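Home | Articles | Categories | Random page | Log in

Search this site... Go

Varatcombe stacking

Varatcombe stacking is a parlour and pub game in which players take turns adding narrow blocks to a tower until it falls. It takes its name from the village of Varatcombe, where it is said to have been played for centuries. The evidence for that claim is thin.

Origins

The usual story is that farm workers made the first sets from fence offcuts. It appears in most short accounts of the game, nearly always in the same wording, and none of them gives a source. Kazimiera Ostrowski, who went through the parish papers, found no mention of any stacking game. The oldest set that can be dated with confidence was sold by Rendis, a toy maker, and its printed rules say nothing of a village. A rival claim places the game's birth in nearby Istonach. It rests on one undated letter and is no stronger.

Play

Two players have 8 blocks each, making 16 in a full set. Each block must lie across at least one other, and the player who brings down the tower loses the round. Some pubs allow a block to be straightened after it is let go. Others treat this as cheating, and both camps insist theirs is the original rule.

Colours

Older guides say the two sides were always red and green, after the colours of two local families. No record of these families using such colours has been found. Cheap paint is a likelier explanation. 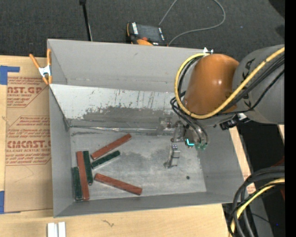
Modern sets come in whatever colours the maker favours, and the Choi edition, often advertised as "traditional," uses blue and yellow.

Popularity

The annual match, held in August, is widely reported to draw 2,000 people. The hall it is played in is licensed for 225. Organisers have explained the difference by counting visitors to the whole fair, including those who never went near the game.

See also: Pub games; Invented traditions; Skittles

3 comments | Share 16 | Print this page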